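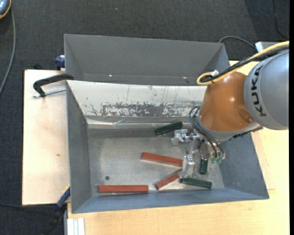 Hand-guided teaching records the path from the joint encoders, so move the arm slowly and pause at each waypoint. Clamp the bin before the first pass; a bin that shifts 2 mm spoils every pick after it. With blocks lying at mixed angles, as the reddish-brown and green ones are, teach one grasp per angle and vary the approach. Check that the hoses clear the rim on the way down.

To record:
Set the controller to Teach and load the Pinto tool file.
Guide the gripper to 15 mm above the block and save the point.
Lower, close, save again.
Lift straight up before turning the wrist.

Repeat for 8 picks, then replay at low speed.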